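Chapter 7
Postharvest Physiology of Fleshy Fruit

Learning outcomes

After working through this chapter, the reader should be able to:
distinguish climacteric from non-climacteric ripening and assign common commercial fruit to each group;
calculate a respiration rate from the change in carbon dioxide concentration in a closed container;
describe the action of ethylene at the receptor level and the effect of blocking it;
interpret firmness, soluble solids and titratable acidity values in relation to harvest maturity;
select a storage temperature and relative humidity for a given commodity.

7.1 Introduction

A harvested fruit is a living organ that has lost its supply of water, carbohydrate and mineral nutrients. Metabolism continues, drawing on reserves laid down before harvest. The rate at which those reserves are consumed, together with the rate of water loss and the progress of decay organisms, sets an upper limit on storage life. Postharvest practice cannot improve the composition a fruit had when it was picked, although it can slow the processes by which that composition changes.

Chapters 5 and 6 treated growth and maturation on the plant. The present chapter takes detachment as its starting point. Material on packing-line injury is held over to Chapter 8, and fungal decay is covered in Chapter 9.

The terms maturity and ripeness are used here in their technical senses. Maturity is the stage of development at which a fruit, once detached, will reach acceptable eating quality. Ripeness is the condition of acceptable eating quality itself. In some species the two coincide. In European pear they are separated by days or months, depending on cultivar and storage regime.

7.2 Respiration after harvest

Aerobic respiration oxidizes sugars and organic acids to carbon dioxide and water, with the release of energy. A portion of that energy is conserved as ATP; the remainder is lost as heat and must be removed by the refrigeration system. Respiration rate is expressed as the mass of carbon dioxide evolved per kilogram of fruit per hour.

In the closed method, fruit of known mass is sealed in a container of known volume and the headspace is sampled at the start and end of a fixed interval. The free volume is obtained by subtracting the volume of the fruit from that of the container. Intervals should be kept short, as accumulated carbon dioxide depresses the rate being measured. The flow-through method avoids accumulation but requires accurate control of the gas stream.

Temperature is the dominant external factor. Over the physiological range, the rate typically increases two- to threefold for each rise of 10 °C, a ratio known as the temperature quotient, or Q10. The quotient is not constant and tends to be larger at low temperatures. Prompt removal of field heat is therefore of greater value than a later reduction of the same size.

7.3 Climacteric and non-climacteric fruit

Fleshy fruit are divided into two groups according to their behaviour during ripening. In climacteric fruit, ripening is accompanied by a marked rise in respiration and by autocatalytic production of ethylene. Apple, pear, banana, mango and tomato belong to this group. In non-climacteric fruit, respiration declines gradually after harvest and no comparable burst of ethylene occurs. Citrus, grape, strawberry and pomegranate belong to the second group.

The distinction has direct consequences for harvest scheduling. Pears are picked mature but unripe, held cold, and ripened before sale. Pomegranates do not gain appreciably in sugar or lose their astringency once detached, and must be picked fully ripe.

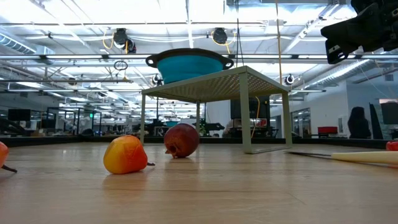
Figure 7.1 A yellow and orange pear-shaped fruit and a dark red pomegranate. The small crown-like calyx is visible on the pomegranate.

Skin colour is an unreliable guide in both groups. Red blush reflects anthocyanin accumulation, which depends strongly on light exposure and cultivar. Ground colour, the background shade apart from any blush, follows chlorophyll loss more closely and is the preferred visual index in many pome fruit. Neither should be used without a firmness or composition test.

7.4 Sampling for the Doleck exercise

The data set for this chapter comes from the Doleck orchard block and is used again in Chapter 8. It contains 200 fruit picked on three dates in March and held in two rooms, designated Gakby and Viltard after the growers' co-operatives that supplied the bins. Fruit held in the Gakby room were weighed at intervals; those in the Viltard room were tested destructively. Of the latter, 132 have complete firmness and soluble solids records. The remaining fruit in that room were discarded for bruising or core breakdown and should be entered as missing values, not as zeros.

Before proceeding to Section 7.5, plot firmness against days in storage for each picking date and mark the interval in which the slope is steepest.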